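Wiratbridge Pond Days: Your Questions

When do you work on the ponds?
Late fall, once the frogs and newts have moved out and before the hard frosts. Our next session is Sunday, October 31, 2021, and we'd love to see you there! We'll carry on into December if the weather lets us.

Why pull plants out of a wildlife pond?
Left alone, cattails creep in from the edges and shade everything below. We clear one side each year and leave the rest alone, so there's always cover (dragonfly larvae spend years down there, and they are wonderful things to meet up close).

What happens to the weed?
It sits in heaps on the bank for 2 days so the snails and beetles can crawl back in. Then it goes to the compost bays at Pella meadow.

Do I need waders?
Nope! We have 4 pairs to lend, mostly large. Rubber boots are fine for raking and hauling on the bank, and that's half the fun anyway.

Can kids come?
Yes, from age 8 with an adult. They make terrific snail rescuers.
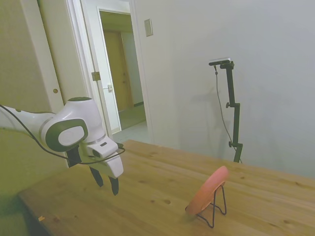 Robotic arm over a wooden table

Where do I park?
Use the Drallitz Lane lot and follow the creek path down to the lower pond. The gate sticks, so give it a good shove.

Who do I ask about tools or access?
Kojo Alhassan for tools, Ezequiel Escobedo for everything else. Both are at the lower pond from the start of every session.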